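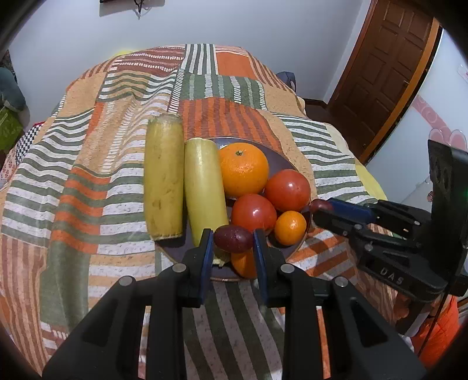
Fruit and vegetables on a plate, with two of the club's hand-held grippers at work.

Students of Skumadik club record 422 fruit exercises at home

The robotics club Skumadik has finished the first part of its new student project, in which the members teach a robot arm to pick up food from a plate and put it back without damage. The work started in March and the second part will continue until the summer break.

In this first part the students do not use the arm itself. They hold a gripper in the hand, take a piece of fruit with it, move it and put it down. The recordings are later used for training the program which will control the arm. Until now the members have made 1559 recordings, and 422 of them are with fruit and vegetables. The others are with cups, spoons, socks and school things.

The leader of the project is Levente Illés, who teaches electronics to the older group. He explained that the club first made all recordings on one table in the workshop, and the result was not good enough.

"The program learned our table very well," he said. "When we put the same orange on a different cloth, it was closing the fingers too early or too late. So I asked the students to take the grippers home and to work on whatever place they have. A kitchen, a floor, a bed with a striped cover, all is welcome."

Every pair of students received a box with two grippers, a charger and a printed page with the rules. The rules are short. Each exercise must begin with the fingers open, the fruit should not be pressed more than necessary, and a recording where something fell must also be saved, with the word "fall" in the name. Some students were deleting these recordings in the first weeks, and the club had to ask them to stop.

Small round fruit is the most difficult according to the members. An orange is large and has a rough peel, so the pads hold it easily. A tomato is smooth and must be taken slowly. Plums and grapes roll away before the fingers are closed, and for this reason the students tried many times to approach them from above. One pair from the younger group wrote in their notebook that they needed two evenings to learn it, and that the mandarins were eaten before the end of the exercise.

The use of two grippers at the same time was added later, after a proposal from the students. With two hands it is possible to take one fruit with the left gripper and another with the right, or to hold one thing while moving another. It is also more tiring, and the club now recommends a pause after every 20 minutes.

The project has a budget of 2573 euros. The largest part was paid by the company Lambrechts, which has supported the club for three years, and 500 euros came from the sale of old computer parts at the school market. The money was spent on boxes, memory cards and a used robot arm, which is now being repaired in the workshop. One of its motors makes noise and a new one is ordered.

When the arm is ready, the students will try the trained program on it for the first time. Mr. Illés does not expect that everything will go well on the first day. He would be satisfied if the arm can take an orange from a plate and put it in a bowl five times in a row. The plums will be left for later.

The club also plans to take part in the Nornarard competition for school teams, in the category for household tasks. The teams there must clear a plate which they have not seen before, and the jury chooses what is on it. Last year Skumadik participated with a wheeled robot in another category and reached ninth place. The team from Betetti, which won the household category last year, has invited the Skumadik members to a common training day before the competition, and the club has accepted.

New members can still join the second part of the project. No experience with programming is needed for the recording work, but students under 14 must bring a permission signed by a parent before they take a box home. The workshop is open after classes from 3:30 p.m. to 6 p.m., and the boxes are given out at the desk next to the entrance. Members who have a full memory card are asked to return it as soon as possible.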